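Nettoyer et désinfecter les jouets de dînette (plastique, tissu, bois)

Tuto rapide, je le refais chaque année en novembre avant la saison des rhumes. Compter 30 minutes de travail, le séchage en plus.

Ce qu'il faut :
une bassine
savon de Marseille liquide ou liquide vaisselle sans parfum
vinaigre blanc
une vieille brosse à dents
filet de lavage (j'ai un Filleo, n'importe lequel va)
torchons propres, plusieurs

1. Trier
Trois tas. Plastique dur, tissu/peluche, bois. Tout ce qui a des piles part à part, jamais dans l'eau. Vérifier les coutures et les morceaux fendus, ce qui est cassé on jette. Pas de pitié.

2. Le plastique
Eau chaude mais supportable à la main, un peu de savon. Laisser tremper 7 minutes, brosser les creux, les trous, les rebords. C'est là que ça colle, toujours. Rincer deux fois. 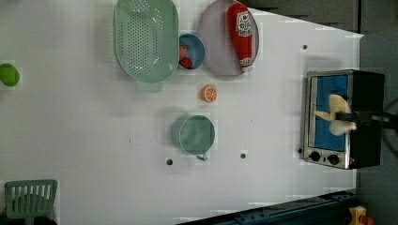

Ensuite le vinaigre : 200 ml dans un litre d'eau, un passage au chiffon, on rince encore. Attention, le vinaigre détartre et enlève les odeurs, ce n'est pas un vrai désinfectant. Après une gastro, prendre un produit virucide adapté aux jouets et suivre l'étiquette. Ne jamais mélanger vinaigre et javel !!

Lave-vaisselle ? Seulement si le fabricant l'indique. Panier du haut, programme court, sans séchage chaud. Mon lot Skoltum a tenu, les petites tasses Gurkcombe ont gondolé.

3. Le tissu
Lire l'étiquette. En général filet + machine à 30, cycle délicat, essorage doux. Pas d'adoucissant. Taches grasses : savon directement dessus avant, frotter, attendre un peu. Redonner la forme à la main en sortant.
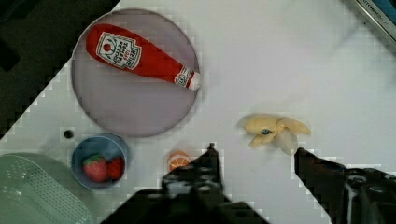

Peut-on passer les aliments en tissu au sèche-linge ?
Mieux vaut éviter, le rembourrage fait des boules et les parties collées se décolent. À plat sur un torchon, loin du radiateur, en retournant de temps en temps.

4. Le bois
Pas de trempage, le bois gonfle et la peinture s'écaille. Chiffon humide bien essoré, essuyer tout de suite, laisser à l'air. Bois brut trop sec : un peu d'huile adaptée au contact alimentaire.

5. Ranger
Seulement quand tout est sec, dedans aussi. Les jouets creux gardent l'eau, bien les presser, sinon moisissures noires à l'interieur. Caisse aérée, pas de couvercle hermétique.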